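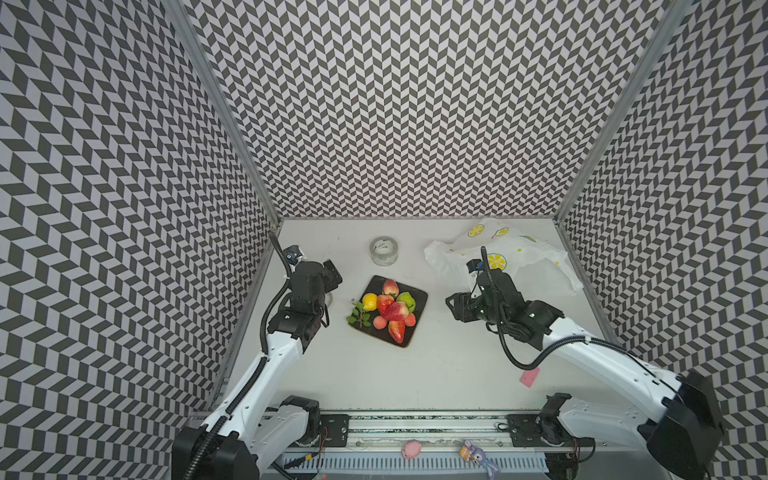

Allerier, the digital asset custody firm, will stop accepting new staking deposits on the Stulteten network in May and will move existing client positions to a revised validator arrangement over the following quarter. The firm's head of network operations set out the reasons in an interview at its offices on Friday, on the condition that the discussion be attributed to the position and not to the individual.

The decision follows a review of how staked assets are held on behalf of pension administrators, small funds and family offices. Under the current arrangement, client tokens are delegated to validators run by Allerier and by one outside operator, Haugen. Rewards are credited daily and withdrawals are subject to the network's own unbonding period.

"The arrangement was designed when we had a small number of clients on the network," the head of network operations said. "We now have 149 institutional accounts staking through us. The controls that were suitable at the start need to be rebuilt for that level of activity."

Asked whether the review had been prompted by a loss, the head of network operations said that no client had lost principal. There had been one penalty, applied to a single validator after a software update was installed out of sequence. The penalty amounted to around 600 tokens and was paid from the firm's own reserve.

"Clients were made whole the same day and were informed in writing," the official said. "We did not wait for them to find it in a monthly statement."

Under the new arrangement, validator keys will be held in a signing service supplied by Wiltadix. The service keeps a record of every block a validator has signed and refuses any request that conflicts with that record. Allerier has been testing it on the public test network and intends to run it beside the existing system before any client funds are moved.

The transfer will take place in 2 stages. Accounts with fewer than 3,000 tokens staked will move first. Larger accounts will follow once the first group has completed a full reward cycle.

"We considered moving the larger accounts first, as they carry most of the value," the head of network operations said. "The view of the risk department was that a fault should be discovered where it can be corrected from our own reserve. I agreed with that view."

Clients will not be required to withdraw and stake again. Stulteten permits a delegator to change validators without passing through the unbonding period, provided that the tokens have not been moved in the same way in the preceding cycle. Accounts that have recently changed validators will be held back and transferred individually. Rewards will continue to accrue during the change, although the daily credit may appear one day late on client statements.

On fees, the head of network operations confirmed that the commission taken on staking rewards will remain the same through the end of the year. The firm has made no commitment beyond that point. "The signing service has a cost, and it would be wrong to suggest otherwise," the official said. "Any change will be notified under the terms of the client agreement, with the usual period for objection."

Haugen will continue to operate validators for Allerier during the transfer, and its contract will be reviewed afterward. The official declined to say whether other operators had been approached.

The price of the Stulteten token has been unsettled in recent weeks, and several trading desks have linked the weakness to large holders reducing their staked balances. The head of network operations was reluctant to comment on the market.

"We are a custodian. We do not hold a position in the token beyond the reserve, and we do not advise clients on when to buy or sell it," the official said. "Some accounts have reduced their stake and others have added to it. I would not draw a conclusion from our figures alone."

New deposits are expected to reopen when the second stage is complete. Clients with questions about their accounts should contact their relationship manager in the first instance.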